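Data collection weekly, minutes
Mon 3 January

Present: collection crew, training side, one from purchasing. Wernus dialed in for the first half, bad line.

1. Last week's minutes
Passed as is. One fix: the Tullton station was down in the afternoon, not all day.

2. Where we are on episodes
Target for the cloth folding set was 200 clean episodes before the break. We have nearly that many recorded, but 49 are still waiting for review and nobody wants to guess how many will get through. Training side says don't start the next task until the review pile is cleared. Crew says the pile only moves if someone is taken off teleop to do it. Agreed: one operator per shift does review in the first hour, then swaps back.

Also on episodes, long talk about failed grasps. Old rule was throw them out. New rule from now on: keep them if the operator recovers and finishes the task, tag as "recovered". Throw out only if the arm hits a limit or the operator stops partway. Wernus wants the recovered ones in a separate folder so they can train with and without. Fine by everyone.

Start pose is drifting between operators. Some begin with the gripper open, some nearly closed. The model picks this up. Reset script to be run before every episode, no exceptions, and the script should refuse to start recording if the fingers are not where they should be. Training side will write the check.

3. Fingertips
Most of the meeting went here. Bare plastic slips on the smoother fabrics so the crew has been wrapping the tips by hand. Works OK for grip but the wrap creases, and it changes shape over a shift, so the first episodes of the day don't look or feel like the last ones. Nobody is writing down when a wrap gets changed either.

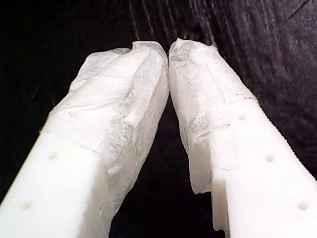

Training side objected that the wrap itself is not the problem, it's that there is no record of it: if every episode carried a wrap number they could at least sort by it and see whether success drops as the wrap gets older, and right now they can't tell a bad operator from a bad fingertip. Would rather have ugly tips and a good log than the other way round.

Crew don't mind logging as long as it's a single field and not another form. Settled on: wrap number goes in the episode header, goes up by one at each rewrap, left and right always rewrapped together. Start the count fresh at each station.

How thick is too thick? No agreement. Somebody asked if the closed width should be measured again after every rewrap. Yes, takes a minute, put it in the reset script too.

Purchasing has a quote from Laizer for molded soft tips, 3 week lead time. Navance has something similar in stock but it's a different mount, would need an adapter. Decided to get 2 pairs from Laizer for trial and keep wrapping until they arive. Do not mix molded and wrapped tips in the same dataset without asking first.

4. Lighting
Skipped mostly, out of time. Wernus thinks the dark cloth episodes are too hard to see in the wrist view, fingers come out very bright and the fabric almost black. Exposure lock was suggested. Someone to record a short batch with it on and a short batch with it off, same cloth, same operator, and bring both next week.

5. Labels
Text labels still inconsistent. "fold towel", "fold the towel", "towel fold" all in there. Training side to send a fixed list, crew picks from a menu, no more free typing. Old ones get cleaned up by script, odd ones by hand.

6. Any other business
- Tullton station needs a new foot pedal, the current one sticks and cuts episodes early.
- Disk on the second recorder is filling up, move January data off before Friday.
- Please stop resting coffee on the leader arm table.

Actions
Training side: start pose check, closed width check, label list.
Crew: wrap number from tomorrow morning, review hour each shift, exposure batches.
Purchasing: Laizer order, pedal.
Wernus: send the folder layout for recovered episodes.

Next meeting same time next week, smaller room.

Recent items
Reset script, how to run it
Episode review checklist (updated)
Tullton station: known faults
Minutes, previous meeting
Navance mount adapter, drawings
Label cleanup notes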